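How to Pack a Box of Dishes for a Move

Start with the box. A sturdy carton of medium size is easier to handle than a large one, and you will be glad of that on the stairs. Tape the bottom seam twice in one direction and once across, then press the tape down with your palm.

What you need

Packing paper or plain newsprint
Bubble wrap
Tape and a marker
Scissors

Step 1. Line the bottom with crumpled paper, deep enough that you can't feel the cardboard through it when you push down.

Step 2. Wrap plates one at a time. Lay a plate in the middle of two sheets, fold the corners in, and tape once. Stand plates on edge in the box. They handle a bump better that way than lying flat.

Step 3. Stuff cups and bowls with paper before you wrap them. Handles get an extra strip. Put these above the plates, upside down.

Step 4. Fill the gaps. Push paper down the sides with your fingers until nothing shifts. Almost every chipped plate I have unpacked came from a box with empty space in it.

Step 5. Add a last layer of bubble wrap on top and press it gently with a flat hand. It should give a little and spring back. If the flaps won't close without force, take something out.
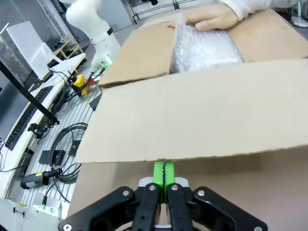

Step 6. Fold in the short flaps, then the long ones, and tape the middle seam. Run a second strip over each end.

Step 7. Write the room and the word FRAGILE on two sides as well as the top — the top disappears once boxes are stacked.

Used boxes are fine if the corners are still stiff. Skip any that smell damp or have gone soft along the bottom. Keep dish boxes off the floor of a garage overnight, and load them last so they come off the truck first.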